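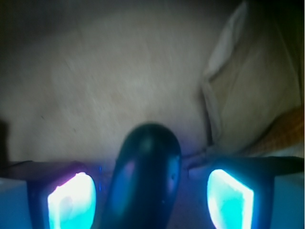 *Wrist camera view during a hold, pads lit, over the beige cloth.*

## Grip software: what changed in April

Most of this month went into the part of the stack that decides whether the gripper has hold of something. The old check was a single threshold on finger position. If the fingers stopped before they were fully closed, the software called it a grasp and moved on to the lift. That works for boxes and blocks. It does badly on rounded, glossy things, where the fingers can stop on a poor contact and the object then turns or slides as soon as the arm moves.

The new check runs in a separate node called Tituto. It takes three inputs: finger position, motor current, and the wrist camera image. It publishes one of four states (open, touching, held, slipping) and a confidence value. The planner, Grono, no longer looks at finger position at all. It waits for "held" and plans the lift from there.

### The image side

Dark glossy objects are the hard case for the camera. The object in the picture is a good sample of the problem. It is deep navy to black, and a lot of what the camera gets from it is highlight and reflection: bluish white on the top surface, a pink-lavender tint on the left side from the left pad, and blue on the right. The first version of the segmenter treated the tinted side as part of the finger and drew the object too narrow. The slip estimate then followed the edge of the reflection, and that edge moves when the light changes, whether or not the object does.

Iolo Prosser made two changes here. The first was to stop using color near the pads. Inside a fixed band next to each finger, the segmenter now works on edges and local contrast only, and color is used again farther out. The second was to lock the camera exposure when the fingers begin to close. With auto exposure on, the bright pads pulled the whole image darker during the close, and the fabric behind went from cream to gray between one image and the next. The tracker read that as motion.

Locking exposure has a cost. If the arm starts in a dim spot and finishes in a bright one, the background can wash out. We can live with that for now, as the lock is released once the state has been "held" and stable for two seconds.

Pale, low-texture cloth causes a smaller problem. There is very little on a plain sheet for the tracker to fix on, so the background motion estimate is weak and the confidence value drops. A woven or knitted patch anywhere in view helps a good deal. We tried sharpening the image first and it mostly sharpened the noise, so that code has been taken out again.

### Replaying old logs

Before putting Tituto on the arm we ran it against logged grasps. The replay set has 987 grasps in it, all hand-labeled, with the label marking the moment of first contact and the moment of any slip. The replay tool is in the Javov repository and anyone with access can run it:

```
javov replay --set grasps --node tituto --report slips.csv
```

The report lists each grasp where the node and the label disagree, with a timestamp for both. Sort by the time difference first. Large differences have nearly always been label errors or dropped camera messages, and those are quick to clear. The small ones are where the real work is.

Two things to know if you run it yourself:

- Replay uses the exposure settings that were in force when the log was made. Older logs have auto exposure on, so the color band change shows up in the results and the exposure lock does not.
- Motor current was logged at a lower rate before the driver update. The tool fills in between samples, and the "touching" state can come a little late on those logs. Use the `--skip-old-current` flag to leave them out.

### Control loop

The force ramp has been reworked as well. Closing used to happen at one speed until the current limit was reached. It now has three stages. The fingers close fast until the estimated gap is small, then slow down until Tituto reports "touching," then ramp the current up in steps until the state goes to "held" or the limit is reached. If the limit comes first, the controller opens slightly and reports a failed grasp to Grono, and Grono picks another approach angle.

The step size in the last stage is set per object class in the config file. If there is no entry, you get the default, which is on the gentle side. Please don't raise the default to fix one object - add an entry for that object.

When the state goes to "slipping" during a lift, the controller adds one step of current and the planner holds the arm still until the state settles. We had it slow the arm down at first, without stopping it. Stopping is simpler to reason about, and it makes the logs much easier to read afterward.

There was one bug worth mentioning, since it cost us most of a Monday. The gripper driver and the camera driver were stamping their messages from different clocks. The offset was small after a restart and grew through the day. By late afternoon the node was matching finger positions to images that belonged to an earlier moment, and the slip detector fired on almost every close. Both drivers now take time from the same source, and Tituto refuses to start if the offset is larger than one camera period. The error message says so in plain words, and the fix is to restart the camera driver.

### Viewer

The log viewer has a new panel that puts the wrist image next to the state, the confidence value and the current trace. Drag the time bar and all of them move together. You can turn the segmenter outline on and off with the `O` key. Outlines are drawn in yellow now, as the old cyan could not be told apart from the pads.

Frame stepping works with the arrow keys. Holding shift jumps to the next state change. Export to video is still slow and still has no progress bar.

### Still open

The segmenter has trouble when a held object rises from the very bottom of the view and only its upper end shows. It has no lower edge to work with, so its size estimate is a guess. Győri, the branch where we're trying a shape model, fits a simple rounded outline to the visible part and carries it past the image border. Early results on the replay set look reasonable for domed objects and poor for anything with a corner. It isn't merged, and the config options for it may change.

Seams and small dents along the side of an object are another open item. They give a strong edge that the tracker likes, and that's useful for spotting rotation. They can also be taken for the object's outline when the true outline sits in shadow beside the finger. For now the segmenter prefers the outer edge whenever it finds two that run side by side.

Specks on the cloth have been reported as objects a few times. There is a minimum area setting in Grono for this, `min_region_px`, and it was set too low in the shipped config. Update your local copy if you keep one, as the installer won't overwrite it.

Config changes for this release are listed in the Javov changelog under April. If you have logs of glossy or dark objects that the new check gets wrong, add them to the shared folder with the config file you were using and the rough time of the failure. Logs without a config are hard to use, because the step size and the band width both change the result. Iolo is going through new submissions in the order they arrive.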